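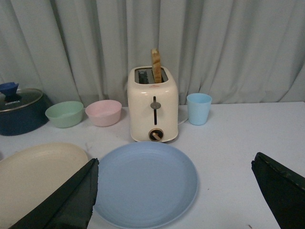
About Rakudano Breakfast School

Welcome, and thank you for stopping by! We're a small cooking school that teaches one meal and one meal only, and we've been happily getting up too early for it ever since we opened our doors.

Rakudano began in January nine years ago, in the kitchen behind a shoe repair shop on Wukau Street. Our founder, Chiyo Ishida, had spent most of her working life cooking breakfast in hotels, and she'd noticed that the guests who lingered over their eggs always asked her the same sort of thing: how do you get them like that, and why don't mine come out that way at home? She used to write the answers on the backs of order slips. After a while she had a shoebox full of carbon copies, and that shoebox (we still have it, it lives on the shelf over the sink) became our first course.

The first class was four neighbors and a borrowed griddle. They made omelets, rolled and flat, and they stayed until lunchtime. Two of them came back the next week with their sisters, and after that we needed a bigger room.

Where we are now

These days you'll find us on the ground floor of the old Furnar building, at number 329, with the green door. We have two teaching kitchens and a long table where everybody sits down together at the end, which is most people's favorite part and ours too. Last year around 1,000 people cooked with us, from high school students getting ready to move out to a retired couple who drove in from Jara every week for the whole winter term.

What we teach

Our core course is called First Light and runs for six mornings. You'll start with eggs, move on to rice and porridge, spend a whole morning on bread (including what to do with yesterday's, a subject Chiyo can talk about for a good long while if you let her), and finish with a full breakfast for four that you plan and cook yourself. The course is $230 per person and covers all your ingredients, your apron and a copy of our recipe binder, which now holds 70 recipes and gets a little fatter every spring.

We also run single mornings on pancakes, jams, miso soup and grilled fish, and weekday breakfasts for people who have to be out the door by seven. That last one fills up fast, so do put your name down early if you'd like a place! Children are welcome at the pancake mornings as long as they bring a grown-up along.

How a morning goes

Doors open at 7:30 and there's always tea and coffee on. We cook in pairs, at an easy pace, and our teachers will come over and stand with you at the stove for as long as you need. Burned things get scraped or started over, and no one minds. We don't do tests or certificates, although Chiyo has been known to draw a small sun on the cover of your binder when she's especially pleased with your omelet.

Come and see us

If you're not sure which class would suit you, come to our next open morning on Nov 29, 2025. You can look around both kitchens, meet the teachers, leaf through the binder and have breakfast with us, all free of charge. Please let the office know if there's anything you can't eat. Street parking is easiest on the Wukau Street side, and the green door sticks a bit, so give it a good push.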